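About Ploltex

Tables, tops and the games played on them

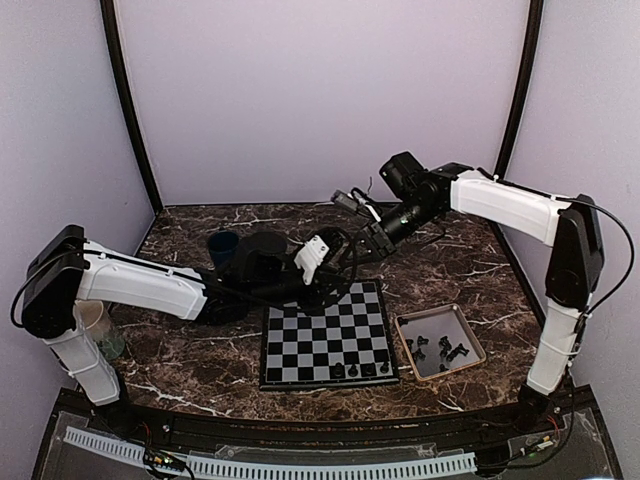 We have been making and finishing tabletops in the same long building for 15 years now, and in all that time we have never quite got over how much a good surface changes a room. Ploltex started as a small repair shop (mostly dining tables, and a great many wobbly legs) and grew, rather slowly, into what it is today - a workshop of 20 people who care a good deal about veining, edges and shine.

Most of what we sell has a marble pattern. The dark browns are our favourites, with thin white and cream veins running across on the slant, and customers tell us they go very nicely with pale walls, lilac and lavender especially. We keep 200 patterns on the shelf at our Emgate showroom, and you are welcome to take a few small pieces home and live with them for a week before you make up your mind.

Then there is the chess. It began as a lunchtime habit and has become part of the place, so much so that we now take orders for games tables too, in any size that will hold a chessboard and a couple of mugs of tea. Our friends at Atallah supply the boards.

The showroom is open from ten until four, and through May we stay open until six. Come in, put the kettle on with us and bring a rough drawing of your room if you have one - the back of an envelope will do perfectly well.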